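Subject: Re: [ferner-swap] Toy kitchen pieces for the Lurano Street playroom
From: Vignesh Iyengar
Date: June 14, 2019

Hi everybody, and thank you for all the kind replies (I'm still working through them!)

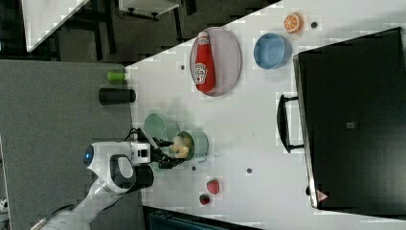 1. What we can still use

Marisol Camargo wrote:
> We have a whole bag of play dishes from when the girls were small.
> Do you want all of it, or just the plates and cups? And is it a
> problem if the sets don't match?

Please bring the whole bag, Marisol, and don't worry one bit about matching! The kids will happily serve soup on a saucer. Bowls and pretend food go fastest with the three-year-olds, and we never seem to have enough spoons. I'd only leave out anything cracked, and the really tiny pieces, as we do get some babies crawling through in the mornings.

2. Drop-off

The side door on Stidell Avenue is open until 8 in the evening. There are 13 steps up from the parking lot, so if your box is heavy, ring the bell and I'll come down and carry it for you.

3. Shelves

We've raised 60 dollars toward a low shelf, and if anyone has one sitting in a garage I'd love to hear about it before we go shopping.

Warmly,
Vignesh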